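Why Robots Need Rules Too

When you play a game with friends, you need rules. Without them somebody takes two turns, somebody gets pushed, and the game is over very quickly. A robot at work also needs rules. The difference is that a robot cannot feel that something is unfair or dangerous. People must think of it first and write it down.

At Zosow, where we teach robots to sort small things into trays, every new task begins inside a computer. We call this a simulation. It is a little like a video game, but the robot in it has the same arms and the same hands as the real one. If it makes a mistake there, no real thing breaks and no real finger is hurt. So our first rule is very simple: practice in the computer before you practice in the room.

Quyên Nông, who writes our rule book, asks for 300 good tries in the simulation. After this, the real robot may move, and only slowly.

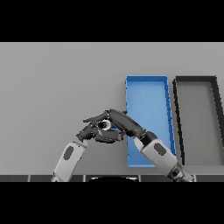
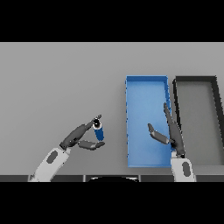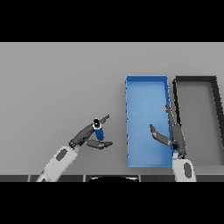

Two arms, one blue tray and one tray with dark walls, all inside the simulation.

Written by Trí Quan
Checked for young readers by Yaroslav Moroz

A robot with two arms has a special problem. Its arms can hit each other! You almost never hit your left hand with your right hand, because your body knows where both of them are. For a robot we must write this as a rule. When one arm is carrying something, the other arm must keep out of its path or wait. When both hands need to come to the same place, they must come slowly.

Another rule is about holding. Squeeze too hard and the thing can be crushed. Squeeze too little and it falls. The rule book gives a smallest and a biggest squeeze for each object, and the robot must stay between them.

Then there are the rules for people, and these are the strict ones:

Stay behind the yellow line when the robot is on.
Know where the red stop button is before you start.
Never reach into the tray to help. The robot did not ask you.
If you are not sure, press stop. You will not be in trouble for it.

My colleague Cường Lý pressed the stop button 4 times in one morning in April, when he was new. Each time we looked together at what had worried him, and 2 of those times he was right - the arm was moving faster than it should. We changed the rule after that.

Rules for robots are not finished forever. We read ours again every 5 weeks, and children who visit us may suggest a new one. Ask a grown-up to help you send it.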